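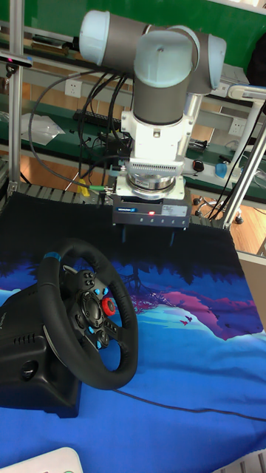
Collaborative robot arms left the factory floor some years ago, and the paperwork has been slow to follow them. The two documents most labs reach for, ISO 10218 and the technical specification ISO/TS 15066, were written with production cells in mind, where a task is fixed and a fence line can be drawn once. A research bench changes from week to week. An arm with a two-finger gripper may work over a printed cloth one month and bare metal the next, with a racing wheel standing at the near corner of the table and a thin cable lying across the fabric. Each of those items belongs in a risk assessment, and in most of the assessments Teresa Lenihan reads, none of them is there.

Lenihan audits small robot installations for Kushnir, a safety consultancy. In July she finished a review of 40 research cells, working from an internal checklist called Flalard. The review logged 377 findings. Few concerned the arm itself. Most fell under three headings: cable routing, undefined workspace limits, and tool changes made without a new assessment.

"The arm is certified as a component," Lenihan says. "The cell is what hurts people, and the cell has no certificate until somebody writes one."

Cables are the largest group. Flalard asks that every line running to the tool be secured along its length, with slack set at the joint position that demands the most of it. The check is done by jogging each joint through its full working range at reduced speed and watching the loops. A cable that can reach the gripper fingers is a finding. So is one that crosses the table inside the reach of the tool, unless it is fixed down or the motion limits keep the tool off it.

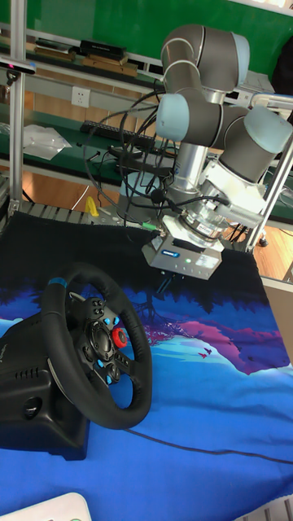
Cable loops between the upper joints and the gripper, with the fingers over the dark band of the table covering.

Workspace limits come next. Software planes are cheap to set and easy to forget. Bláthnaid Ó Ceallaigh, who runs the test benches at Stuven, keeps hers in a file that is versioned with the task code. The controller will not load a task whose limits file is older than the last recorded layout change. Her rule for the lower plane is a margin of 50 millimeters above the table during free travel, released only for the grasp segment and restored before the next transfer move.

Loose coverings complicate that figure. Cloth wrinkles, and a wrinkle raises the surface locally. Ó Ceallaigh measures at the highest fold and enters that value as table height.

Tool changes are the third heading. A replacement gripper alters payload, center of mass and the shape of the contact surface. Under ISO/TS 15066, permissible contact depends on the body region and the area of contact, so narrow fingers deserve a separate look even when the arm's speed stays the same. Stuven's bench software, Rollavow, requires a second signature before it accepts new payload data.

Lenihan's revised checklist adds one page on input devices left within arm's reach of the operator. It asks what each control does when it is pressed by accident, and whether the operator's usual hand position lies inside the motion limits.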